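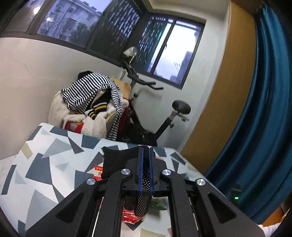
Bedroom, as it stands. Bed, clothes mountain, bike.

pollyhop
So this is the back bedroom and I'd like some opinions please, because I've been going round in circles since lunch. We've been in the flat in Olton since the spring and this room has turned into the place where everything lands. The pile against the wall is all mine (the stripy top, the fluffy white jacket, the red thing at the bottom I'd forgotten I owned) and it does get worn, it just never gets as far as a hanger. I wear something for two hours, it isn't dirty enough to wash, I don't want it back in with the clean stuff, so on the pile it goes.

What I want by the end of August is a room my sister can sleep in. She's coming for up to 28 nights while her kitchen's done. Budget is £173, which is what's left after the car. The bike stays, before anyone starts!

Main question: open rail, or a chest of drawers? The wardrobe in here is already full and I can't drill into the window wall.

marrowfat60
Drawers every time. A rail is just a pile that stands up. I had one for years and by October you couldn't get a hand between the coats.

dunkley_b
Disagree with marrowfat. If you're the sort who won't fold (and I say this with love, I am also that sort) drawers are where clothes go to be forgotten. You'd have one drawer you can't shut and three with nothing in. Get a rail, but a short one. When it's full, it's full.

pollyhop
I'm definitely not a folder. I did the thing where you roll everything into little sausages once, lasted about a week.

Tilly_from_Batosley
Lovely bedding by the way, I'm a sucker for triangles. Is that the grey and beige one that was going cheap everywhere?

Can I put in a word for hooks? The half-worn stuff needs its own home, separate from clean and separate from the wash. I put five big hooks on a board, leaned the board on the floor behind the door and fixed it with two screws at the top. Jacket, jumper, jeans, dressing gown, bag. The chair in our room is now a chair again, my husband nearly cried.

pollyhop
Ooh, a board behind the door. Door wall is plaster on brick so I can drill that one. Not sure where the bedding came from, it was a present when we moved in. It shows every crumb on the white bits.

marrowfat60
What's the red envelope on the bed?

pollyhop
Leftover from New Year, Yutong Yan from downstairs gave us a bundle of them. I keep finding them in coat pockets. There's a sweet wrapper on there as well which I'll take full responsibility for.

gravelpath
I'm going to be the awkward one. Forget furniture for now, and the bike should go. You've asked for a guest room and you've got an exercise bike by the window. When did you last sit on it? Your sister will be walking round it in the dark for four weeks.

pollyhop
Tuesday-ish?? I can't remember which day but it was this month. I did say the bike stays :)

gravelpath
You did. I'm saying it anyway. Sold mine for £60 and bought a bedside table and a lamp with the money, and had change.

dunkley_b
Leave the woman's bike alone. It's her flat. Plenty of people sleep in a room with a bike in it.

gravelpath
She asked for opinions.

dunkley_b
On rails and drawers!

corriedale
Coming at this from the washing end. With that fluffy jacket, please don't leave it at the bottom of a heap or the pile goes flat and it never quite comes back. I've got a cream one and I give it a good shake and a brush with a soft clothes brush, then hang it on a fat hanger. Cool wash, inside out, no softener. And keep it well away from anything dark that sheds.

Also pollyhop, is that black mesh thing sports kit? I'd keep that sort of stuff right out of the main lot, I have a small zip bag just for gym bits and it all goes through the machine together.

pollyhop
I've got about a million black mesh things so yes to a zip bag, good shout. Jacket is coming off the pile tonight. I had no idea about the softener, I've been drowning it.

marrowfat60
Back to drawers for a moment as I feel I've been outvoted unfairly. A guest needs somewhere to put her pants. She can't hang them on a rail for a month.

Tilly_from_Batosley
He's got a point there.

pollyhop
OK yes. He has.

So, what about: hook board behind the door for my half-worn stuff, short rail for hers, and a small set of drawers for her smalls which I then pinch when she leaves? I looked at the Tallano one, three drawers, 60 cm wide, and with the rail it comes in under budget if I make the hook board out of the old shelf.

corriedale
Measure the drawers pulled out as well as shut! I got mine home and they hit the bed.

dunkley_b
Our Tallano has been fine, bit wobbly until it's got weight in. Mind you, the instructions are dreadful, do the runners before you put the back on or you'll be taking it apart again. Coetzee's on the high street had a used pine set in last time I went past, might be worth a look first.

marrowfat60
Used pine. Now you're talking.

pollyhop
Going to Coetzee's tomorrow with a tape measure then. Tonight's job is the pile: wash, hang, charity, in that order, radio on. There's something dark with yellow stripes in the middle of it and I honestly couldn't tell you what it is from here.

gravelpath
Hang it on the bike.

pollyhop
Don't tempt me

Tilly_from_Batosley
Put an "after" one up when you're done please, I've got the exact same heap in our spare room and I need the push.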